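그리퍼가 열린 상태에서 닫기 명령을 무시합니다 (전류 제한 폴트, 재부팅 후에도 반복)

분류: 로봇·자동화 > 엔드이펙터
태그: 평행 그리퍼, 폴트 코드, CAN, 호밍
조회 900 · 답변 2

질문

양팔 작업 셀에서 한쪽 그리퍼만 문제가 생겨 문의드립니다.

구성은 다음과 같습니다.
암: Wurmont 6축, 2대
그리퍼: Spahić 전동 평행형, 핑거는 자체 출력품으로 교체(패드 부착)
제어기: Zonora, 그리퍼와 CAN으로 연결
상위 소프트웨어: Gurport, 7월에 업데이트한 버전

증상입니다. 전원을 넣고 호밍하면 핑거가 끝까지 열립니다. 이후 첫 닫기 명령은 정상적으로 수행됩니다. 몇 차례 개폐를 반복하면 열린 위치에서 멈추고 그다음 닫기 명령부터 응답이 없습니다. 로그에는 폴트 107이 남습니다. 매뉴얼에는 "전류 제한 초과"라고만 되어 있고 원인별 구분은 없습니다.

문제는 상위 소프트웨어가 이 폴트를 에러로 올리지 않는다는 점입니다. 암은 다음 웨이포인트로 계속 이동하고, 그리퍼만 열린 채로 따라갑니다. 어제는 이 상태로 하강해서 핑거 끝이 상판을 눌렀습니다. 암 쪽 충돌 감지로 정지했고 외관상 파손은 없습니다. 물체를 잡은 상태에서 반대로 열려 버리는 경우는 아직 없었습니다.

시도해 본 것:
1. 그리퍼 전원 재투입. 폴트는 사라지지만 개폐 약 스무 번 이내에 재발합니다.
2. CAN 케이블 교체. 변화 없음.
3. 반대쪽 암의 그리퍼와 제어기 포트 교환. 폴트는 포트가 아니라 그리퍼를 따라갑니다.
4. 닫기 속도를 절반으로 낮춤. 재발 간격이 조금 길어진 것 같지만 확실하지 않습니다.

폴트가 난 뒤 손목 카메라로 저장한 화면을 첨부합니다. 핑거는 벌어져 있고 사이에 물체는 없습니다. 이 상태에서 닫기를 보내도 응답이 없습니다.

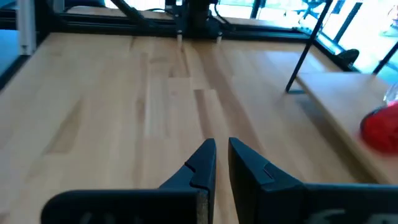
질문을 정리하면

가. 물체를 잡지 않았는데도 전류 제한 폴트가 날 수 있는 원인이 무엇인지
나. 폴트 발생 시 암을 같이 정지시키는 설정이 있는지
다. 현재 상태로 계속 운전해도 되는지

핑거 교체 후 따로 바꾼 파라미터는 없습니다.

답변 1 (채택됨)

먼저 다번. 운전하지 마십시오. 그리퍼 상태를 확인하지 않고 암이 진행하는 셀이면 이미 한 번 상판을 누른 것으로 충분한 근거입니다. 나번이 해결될 때까지 자동 운전은 금지하고 저속 수동으로만 점검하십시오.

가번. 포트를 바꿔도 폴트가 그리퍼를 따라갔으니 제어기와 배선은 후순위입니다. 핑거를 교체하고 파라미터를 그대로 두셨다는 부분이 가장 의심됩니다. 순정 핑거 기준의 열림 끝 위치가 남아 있으면, 새 핑거나 체결 볼트가 하우징에 먼저 닿는데 모터는 계속 목표 위치까지 밀게 됩니다. 이때 전류가 올라가고 누적 시간으로 폴트가 잡힙니다. 처음 몇 번은 되다가 멈추는 양상과 맞습니다. 사진에는 핑거 끝 쪽만 나와서 하우징 쪽 간섭 여부는 판단할 수 없습니다. 직접 보셔야 합니다.

점검 순서:
1. 비상정지를 누르고 그리퍼 전원을 차단합니다. 암이 처지지 않는 자세인지 먼저 확인하십시오.
2. 핑거를 분리하고 슬라이드를 손으로 끝에서 끝까지 움직여 봅니다. 걸리는 구간이 있으면 슬라이드나 감속부 문제입니다.
3. 핑거 없이 호밍 후 개폐를 100회 이상 반복합니다. 폴트가 없으면 구동부는 정상으로 봐도 됩니다.
4. 핑거를 다시 달고 전원이 꺼진 상태에서 손으로 끝까지 엽니다. 하우징에 닿는 지점이 있는지 틈새 게이지로 확인합니다.
5. 닿는다면 열림 한계를 그 지점에서 2 mm 안쪽으로 줄이고 다시 호밍합니다.
6. 개폐하면서 전류 값을 기록합니다. 열림 끝에서 전류가 떨어지지 않고 유지되면 한계값을 더 줄여야 합니다.

나번. Gurport 쪽에는 장치별로 폴트 전파 항목이 있습니다. 제가 쓰는 버전에서는 업데이트할 때 이 항목이 "경고만"으로 초기화된 적이 있습니다. "동작 정지"로 바꾸고, 하강 동작 직전에 그리퍼 상태 비트와 실제 위치를 읽는 조건을 추가하십시오. 명령을 보냈다는 사실만으로 다음 단계로 넘어가게 짜면 안 됩니다. 소프트웨어 정지는 안전 회로를 대체하지 않습니다. 사람이 접근하는 셀이면 비상정지와 도어 인터록은 별도 배선이어야 합니다.

답변 2

저도 같은 폴트였는데 그리퍼 펌웨어 올리니 없어졌습니다. 버전은 기억 안 납니다.

└ 댓글 (답변 1 작성자): 펌웨어를 올리면 한계값도 기본값으로 돌아가는 모델이 있습니다. 올리기 전에 파라미터를 백업하십시오. 기계적 간섭이 원인이면 펌웨어로는 해결되지 않습니다.

└ 댓글 (질문자): 결과 남깁니다. 핑거 없이 반복했을 때는 폴트가 없었습니다. 핑거를 달고 손으로 열어 보니 왼쪽 핑거 체결 볼트 머리가 하우징 모서리에 닿습니다. 카운터싱크 깊이가 부족했습니다. 일단 열림 한계를 4 mm 줄였고 900회 반복까지 107은 나오지 않았습니다. 폴트 전파 항목도 말씀대로 "경고만"으로 되어 있어 "동작 정지"로 변경했습니다. 핑거는 도면을 수정해서 다시 출력할 예정입니다.

└ 댓글 (답변 1 작성자): 상판을 누른 적이 있으니 재출력 후 TCP도 다시 측정하십시오. 손목 플랜지 볼트 토크도 같이 보는 것이 좋습니다.

└ 댓글 (질문자): TCP 재측정 항목에 넣어 두었습니다. 정지 변경 후 폴트를 강제로 발생시켜 암이 멈추는 것까지는 확인했습니다. 해제 후 자동으로 재개되지는 않고 수동 리셋이 필요합니다.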